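Clikura Lunch Counter Working Group
Minutes, January, 3 p.m., Flernville office, upstairs
Chair: Sem Verbeke
Apologies: the Overgaard people, who had a lunch.

1. Can it serve a sandwich yet

The chair asked for a yes or a no. The meeting produced forty minutes. It was agreed that a wrapped sandwich is a hard thing to pick up, being soft where you want it firm and slippery everywhere else.
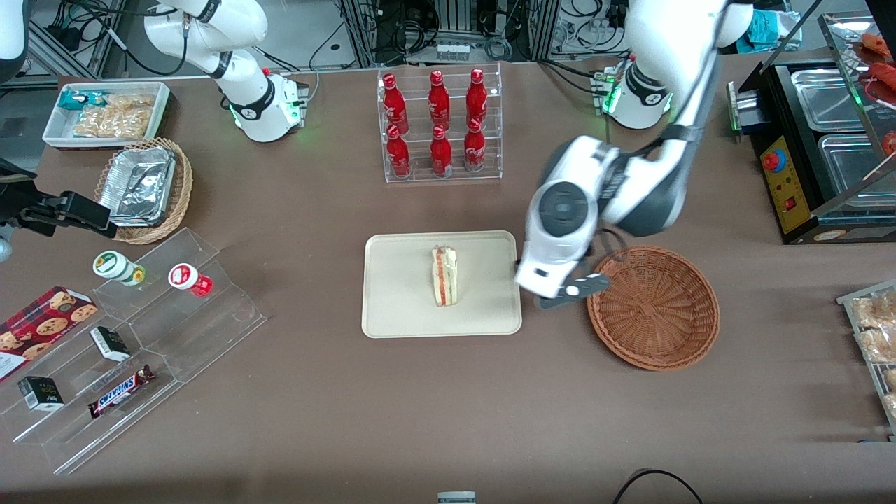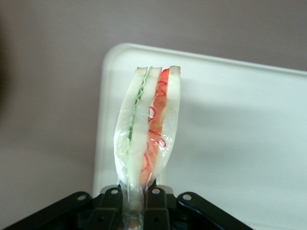 Sandwich work, counter setup and close view of the grip.

2. Numbers

The target from Zudercombe is 400 sandwiches placed on a tray with no human hand involved. The log stands at 283, of which 198 were judged fit to sell. The rest were judged fit for the team. Sem asked whether "squeezed" and "crushed" need separate columns. They do.

3. Other chores

Snack bags: not before spring. The chair noted that he can put out a bag of chips himself in no time and was reminded that he is paid more than the arms.
Wiping down: no progress. Item carried over from last time, and from the time before.
Hot food: discussed briefly, with visible reluctance.

4. Overgaard's request

They would like the counter to run through a whole lunch hour unattended. The meeting would like that too. Reply to say we are looking into it.

5. Actions

Sem to tell Zudercombe the figures, including the second one.
Sem to order more sandwiches, same supplier, less mayonnaise.
All to stop eating from the counter before the count is done.

6. Any other business

Who wipes the table until the arms can. Left open.

Closed at 4:20 p.m.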